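September 29, 2019

Budget notes for the hand-held grippers, second round. Ans Hendriks asked me for one number before the planning meeting, and I don't have one number yet. I write here what I know so that we don't discuss it from memory.

Quote from Zarent: 334 per gripper, fingers included, shipping not. Datton is cheaper per unit, but they sell only in boxes of 40 and we will never use 40. Van Leeuwen did not answer my second mail. I will call them.

What we need for clothes folding at home is four working pairs, so eight grippers, plus one spare. That makes 9 units, 3006 with Zarent before shipping. I first wrote 2672 in the shared sheet, this was without the spare. Corrected now.
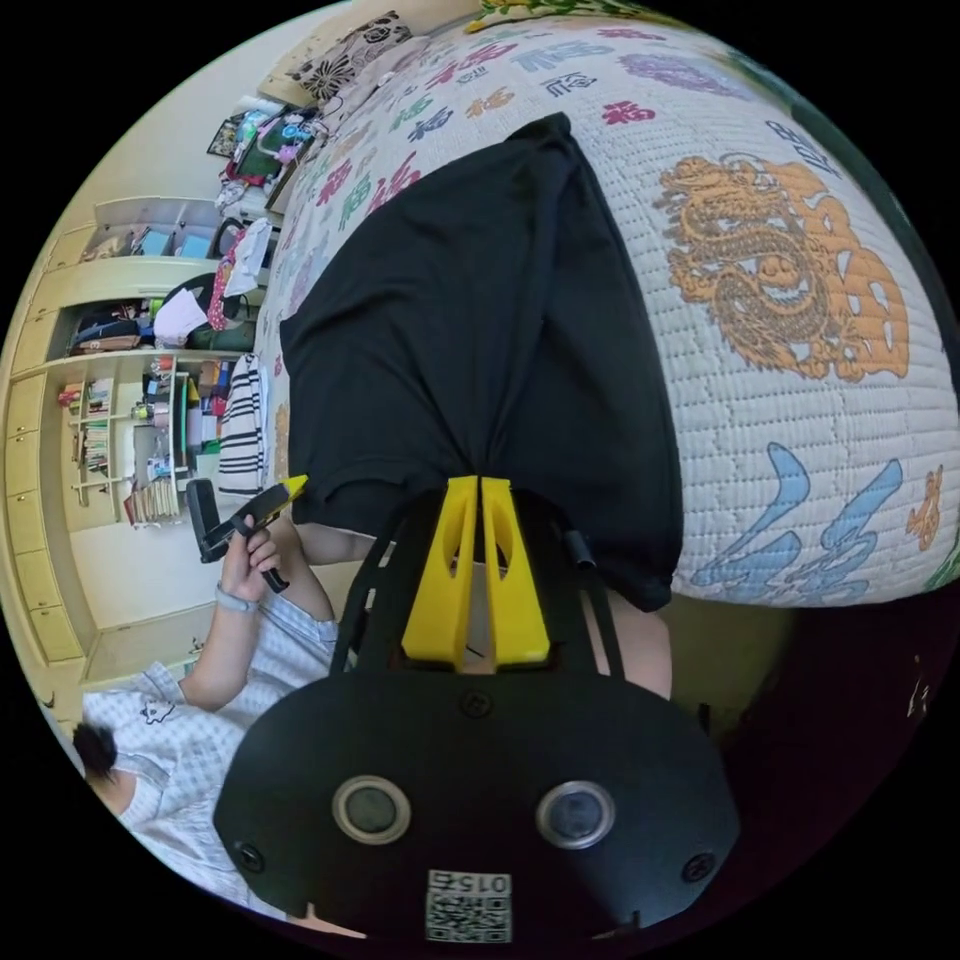
Fingers are a separate line. They are the part we replace most, and in May we ordered them too late and lost days on it. I want to have a full extra set for each pair on the shelf from the beginning. Ans thinks we can print them ourselves at Skustdale. Maybe yes, but then somebody must reserve the printer, and the printer hours should also be in the budget. They are not free only because we don't get an invoice.

Wrist straps: keep the same type. Cheap, no discussion needed.

Storage is the line I forgot completely last time. Shirts and bedding recordings fill the disks faster than the kitchen ones, as people take longer with soft things. I put two disks per pair for now — this is a guess and I marked it yellow in the sheet.

Still open:
Shipping cost from Zarent, and if they invoice it separately.
Does the price hold until the end of the year?
Labels. The new units must continue our numbering, otherwise the calibration files get mixed again.
Ask Ans if the spare can come from the repair budget.

Sheet is updated up to the storage line. Printer hours not yet filled in.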